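Robot club update, quick one

August 14, 2020

Ok so no posts since May, sorry. Busy. We finally picked our task for the student showcase — pour a drink, hand it over, no puddle. Sounds easy. Isn't.

Sudheer wrote most of the grasp code and I've been doing the arm paths, slowly. 134 practice runs logged so far. Glasses are a pain, squeeze too soft and they slide, too hard and, well. Usha made us buy spares.
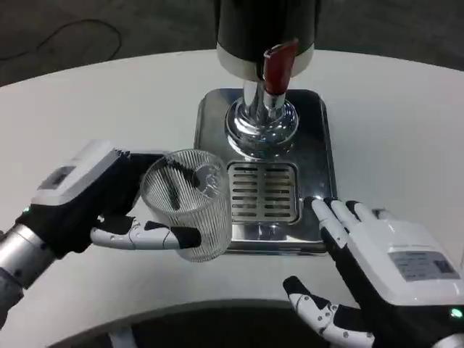
Lever is the next headache. Left hand has to stay put while the right one goes for it, and right now the two arms fight over timing. Usha thinks its the wait step in our script, she's probaby right. Going to try a 30 ms delay tonight and see.

Also team name is settled, we're Gella. Staltura lost by one vote. Sudheer still bitter.

Still need: towels, a longer table slot, somebody who can make a poster. Code cleanup too but that can wait till after the demo. More soon, gotta run.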